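Big week at the Jorbridge bench, so you're getting a thread. We've been collecting demos for Gill (our two-arm setup) and the target is 600 before we retrain anything. Today was all key ring stuff, which is way harder than it sounds, because keys flop!!
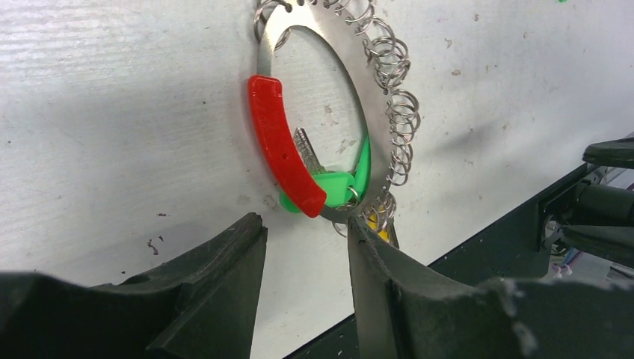 How many demos does it take before a policy starts picking up a task like this? For us it was 200 before Gill stopped grabbing at air, and small fiddly parts want more.

Posting the tally for 14 August 2025 so I can't fudge it later: 78 kept. I toss any take where I froze up halfway and sat there thinking, because the model will happily learn the sitting there thinking part too (ask me about March, ugh).

Two arms means two sets of habits to watch. My left hand is bossy and my right hand just kind of follows along

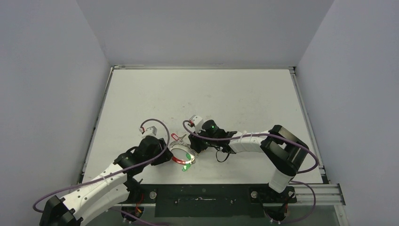

and that shows up in the data if I don't make myself swap who leads. So now I switch every 10 takes, and I put a sticky note on the monitor to remind me. The Kastbridge folks record with two people trading off, and I'm a little jealous of that.

Labels go into Lidis at the end of the day. I write one plain sentence per take, like "pick up the keys with the left hand," and then I mess with the wording so it isn't the same sentence over and over. It's boring, but I put music on and it's kinda nice?

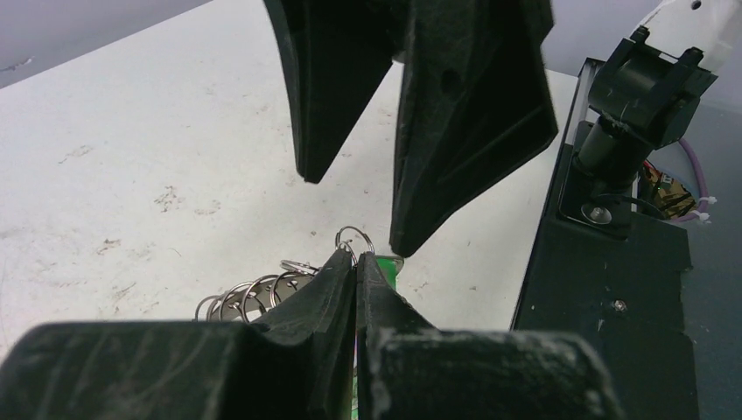
Key rings in the grippers, Jorbridge bench

More tomorrow if my wrists hold up. Send snacks and playlist ideas!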